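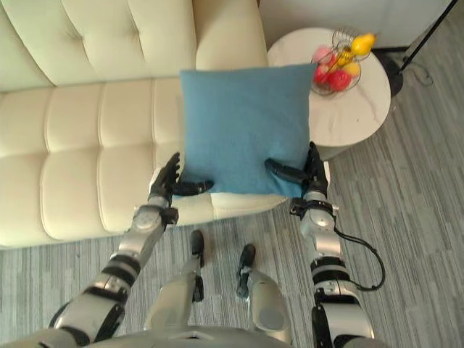 Según Sushil Sisodia, una serie romántica escrita entre varias manos se sostiene o se cae en el segundo libro, porque el primero lo compra cualquiera por curiosidad. Me lo escribió cuando le pasé el título de esta charla y me parece un buen sitio para empezar. Estoy de acuerdo a medias.

Presentarme en dos frases. Reseño novela romántica en un blog de lectoras y lectores. No escribo ficción y no trabajo para ninguna editorial. Decir ya que los libros de Clorlow los recibí gratis y que los de Layug los compré.

Tema de hoy: cómo reseñar una serie compartida sin destripar los libros que vienen detrás. Avisar de que hablaré del final del primer Layug. Dar tiempo a quien quiera salir.

Los dos casos

Clorlow: pueblo de costa, una familia con demasiados primos, cada novela a cargo de una autora distinta. Se leen en cualquier orden. La pareja de cada libro reaparece en los siguientes, casi siempre en una boda o en una cena.

Layug: 3 novelas, 1.069 páginas en total. Hay una trama de fondo, la venta del hotel, que no se resuelve hasta la última. Quien empiece por la segunda no entenderá por qué Irene no se habla con su hermano.

Preguntar quién ha leído alguna de las dos. Si casi nadie conoce Layug, contar el argumento del primero en un minuto, no más.

El problema del final feliz

En romántica el final se da por sabido. Lo que se puede estropear es el camino: quién deja a quién, qué secreto sale y cuándo. En una serie hay otro detalle, y es que la reseña del tercer libro revela por fuerza quién acabó con quién en los dos primeros. En Clorlow me da igual, la propia contraportada lo cuenta. En Layug no, porque la pareja del primero se separa en el último capítulo y no sabemos si vuelve.

Leer aquí el párrafo de mi reseña del primer Layug, la versión corregida. La primera versión decía «una reconciliación que tarda en llegar». Me escribieron tres lectoras enfadadas y tenían razón. Lo cambié esa misma tarde.

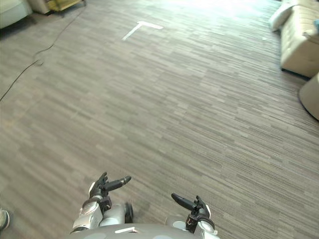 La regla que uso desde entonces es sencilla: cuento lo que pasa hasta el primer cuarto de la novela y del resto hablo sin hechos. Puedo decir que el ritmo decae, que los diálogos mejoran, que el conflicto del hotel ocupa demasiado sitio. No digo qué lo provoca.

Excepción: contenidos que alguien pueda querer evitar. Duelo, maltrato, pérdida de un embarazo. Eso lo pongo arriba, antes del argumento, aunque destripe algo. Jad Chidiac lo hace al revés, con una nota al final y un enlace desde el principio. También funciona. Si preguntan, decir que prefiero la mía por pereza – hay que pulsar menos.

Voces distintas, mismo pueblo

Con varias autoras salen contradicciones. En Clorlow la panadería está junto al puerto en un libro y en la plaza en otro. No bajo la nota por eso. Sí la bajo cuando cambia el carácter de un personaje: Mateo, el hermano callado, habla sin parar en su propia novela y nadie lo comenta.

Comparar a las autoras entre sí es inevitable, pero cada reseña tiene que servir a quien solo va a leer ese libro. Dejo la comparación para una entrada aparte, cuando la serie termina.

Extensión

Mis reseñas rondan las 400 palabras. La más larga, la del último Layug, tiene 568 y le sobra el resumen. Si vamos bien de tiempo, enseñar qué quitaría: las dos primeras frases y todo lo del abogado.

Turno de preguntas

Seguramente pregunten por las notas con estrellas. Respuesta corta: las pongo, no me gustan y la gente las busca.

Si preguntan por la próxima de Clorlow, sale en julio y todavía no la he leído. Recordar que la lista de lecturas está en la hoja de la entrada, con los Layug en orden.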